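Filed under: Course Notes, Robot Software, Perception
14 shares | 4 comments

Notes for session 9: time stamps, frames, and why your gripper misses

Hi everyone. I promised I'd type these up because my handwriting on the board got worse and worse as we went (sorry, back row). They follow the order we went in, more or less, and I've added a few bits I skipped when we ran short on time. Bring your laptop next session with the Ganura workspace already built, please. It takes forever on the first build and I don't want to spend half the session watching progress bars again!

Where we left off

Last session you all had a wrist camera publishing images and an arm publishing joint angles, and most of you had the two drawn on top of each other in the viewer. Great. Then Lejla Milošević moved her arm quickly and the cup in her viewer slid across the table like it was on ice. A few of you laughed, and then it happened to you too.

The cup wasn't moving. The software was pairing an image with a wrist pose from a different moment. Your camera takes the picture, the driver sits on it for a while, it goes over the cable, it gets decoded, and only then does your node see it. If you stamp the image when it arrives, you're telling everybody downstream that the world looked like that just now. It looked like that a while ago.

Let's put a number on it. Say the total delay is 90 milliseconds and the wrist is moving at 200 millimeters per second. Multiply and you get 18 millimeters of error. That's plenty to knock a cup over instead of picking it up, and there isn't a single bug in your detector.

Stamping things properly

The rule for this course is that the stamp on a message means the moment the thing was measured. For a camera, use the middle of the exposure if the driver gives it to you. For joint angles, use the time the controller read the encoders. If your driver only gives you arrival time, measure the delay and subtract it, and write down in the config file that you did so. Future you will be grateful.

To measure the delay, swing the wrist back and forth slowly in front of something that stays still, record both streams, and compute the wrist motion twice: once from the joint angles and once from the images. You get two wavy lines with a gap between them. Slide one along the other until they match best, and the amount you slid is your delay. Janaína Brandão asked if you can do this by eye. You can get close, but do it with the cross-correlation script in the repo, because then you can rerun it every time somebody changes a USB hub.
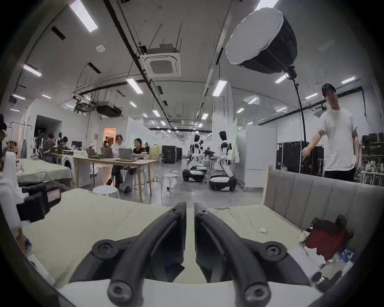 Frames are the other half of the story, and I want you to be a little fussy about their names. Every point your perception code spits out has to say which frame it's in, so "camera", "gripper", "base" or "room", and never just "xyz". A gripper-mounted view gives you a nice sanity check for the camera-to-gripper transform: the two black fingers come up from the bottom and their tips nearly touch near the middle, so project your model of the fingertips into the image and see if it lands on them. Do it with the fingers open and again with them closed. If the overlay is off by the same amount both times, suspect the mounting transform. If it's only off in one of them, look at the finger joint model first. The fingers are also a handy thing to mask out before you run any kind of visual tracking. They move along with the camera, and a tracker that grabs onto those screw heads and finger edges will happily tell you the wrist is standing still. Keep people out of your tracked features too, for the opposite reason: they wander off. Walls, shelving and ceiling lights make much better friends.

Looking things up at the right time

Okay, so now you have good stamps and good names. When you ask the transform buffer where the camera was, ask for the time on the image. Don't ask for "latest"! I know the example in the old handout does it. I wrote the old handout and I regret it. "Latest" works beautifully with a parked arm and falls apart as soon as anything moves.

Two things will bite you:

Asking too early. The image shows up before the joint message that covers its time, and the lookup fails. Wait a short while for it, with a timeout, and drop the image if nothing comes.

Asking too late. Your detector took so long that the buffer already threw the pose away. Make the buffer longer, or look up the pose before you start the slow part and carry it along with the image. I like the second way — it makes the logs easier to read.

Homework

Record one run with the Edo bag tool, with slow motion and fast motion in the same file. Plot the cup position in the room frame, first with arrival stamps and then with corrected ones. Hand in both plots and your measured delay, plus a paragraph on what's left over after the fix. There will be something left over. Tell me where you think it comes from, even if you're guessing.

Work in groups of 2 if you like, but each person writes their own paragraph.

Comments (4)

Špela Stoyanova
My two curves match in shape but one is upside down. Did I break something?

Krešimir Stojanovska
Same thing happened to me! I had the transform inverted, camera to gripper where it wanted gripper to camera. Flipped it and the curves lined up.

Despina Delić
Can we use the Hoxha detector for the cup or does it have to be the one from session 7?

Janaína Brandão
I asked after class and either one is fine, just say which in your paragraph. Mine's slow so I had to do the carry-the-pose-along thing.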